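# Jurnell Table Tasks

Print this page | E-mail this page

Data card, version 2, March 2023

Jurnell is a set of hand recordings made by staff at Basine, a contract packing firm with a small kitchen supplies line. We built it to teach the Cakar arm the fiddly jobs at the end of the line, and we're really pleased with how it has grown!

## What's in it

- 967 recordings of short table jobs: pick up, put down, turn, pour, pass from hand to hand
- 11 kinds of object, mostly bottles, plates and tubs
- Finger joint angles, hand position and fixed-camera video, on one clock

## Who made it

Packers and office staff recorded in paid hours, in sessions of 80 minutes with a break. Everyone signed up by choice and can have their recordings taken out at any time.

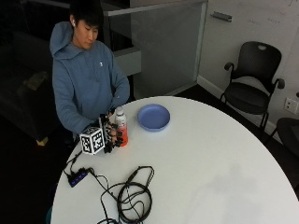 Packing staff know things about grip that never made it into our work sheets, and the best part of this project has been seeing that knowledge count for something. The kit straps over the fingers and the back of the hand, and the marker cube on it gives the camera a fixed shape to follow. People sit down at a table with everyday things on it, a bottle of orange-red liquid or a blue plastic plate, and handle them in their own way. Please don't smooth out the pauses and second tries, they're some of the most useful bits!

## What changes on the floor

Cakar takes over the late tray loading first. Packers on that shift move to checking and set-up at the same pay grade, and those who recorded get first pick of the Ambrosio training places (arm operation, fault clearing, basic scripting). Scores from the recordings are never used to judge anyone's speed.

## Known gaps

- More than 248 recordings are left-hand only
- Few clear or shiny objects
- Cable drag shows up as a small wrist drift in the August batch

## Comments

**packline2:** Did four sessions and loved it. Could the straps come in a smaller size?

**tmo_basine:** Is the drift fixed in version 2 or only flagged?

**jurnell-admin:** Only flagged, see the drift column. Smaller straps are on order.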